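A dish rack for a kitchen without space

When I moved to the apartment on Pallent Street, I was very happy with the kitchen for one week. Then I washed dishes after the first dinner with guests and understood that I have no place to put them. Between the sink and the stove there are 18 inches of counter, and I also need this counter for cutting vegetables, for the kettle and for the bread.

For two months I dried the plates on a towel. I do not recommend this. The towel is wet all the time, and the plates lie one on another, so the bottom one never dries. In June it began to smell, and I decided to buy a normal rack.

I looked first in Ruppert, the housewares store near my bus stop. They had big racks with two levels, very beautiful, but they would touch my upper cabinet. I also looked at the folding kind, which is made of wood. My mother had one like this and I remember that it became dark in the corners, so I said no. In the end I found a small wire one in Grolton, on the lowest shelf, for 19 dollars. I went back home to measure and returned for it on Saturday.

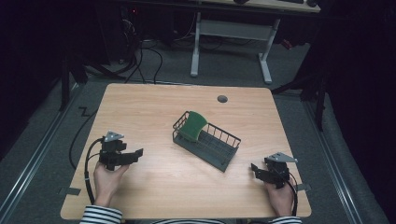

I had some doubts about wire racks, and most of them were about the plates. In my old rack the wires were too far from each other, and a small plate would always fall down on its side with a loud noise. A plate needs to stand up to dry well, also if it leans a little, as the green plate-like piece does at the end of the dark gray rack. I like too that the bottom is solid with slats. With an open bottom, my small spoons always went through. The sides are thin, so I can take a plate out with one hand and not lift it very high.

Now I will write how I use it. Plates go to one end, always the same end, and cups go upside down in the other. Knives I dry immediately with a cloth, this is a habit from home. Pots do not go in the rack at all. They are too heavy and they take the place of everything else, so I dry them and put them back on the stove.

The rack does not stay on the counter the whole day. In the morning, when the dishes are dry, I put them in the cabinet and carry the rack to the top of the refrigerator. Before dinner I have my 18 inches again.

Once a week I wash the rack itself with hot water and a little vinegar, with an old toothbrush for the places where the wires meet. Our water in Flemari is hard and leaves white spots on everything.

Next I want to find a thin mat to put under it. If it is gray, good, but any color is fine for me.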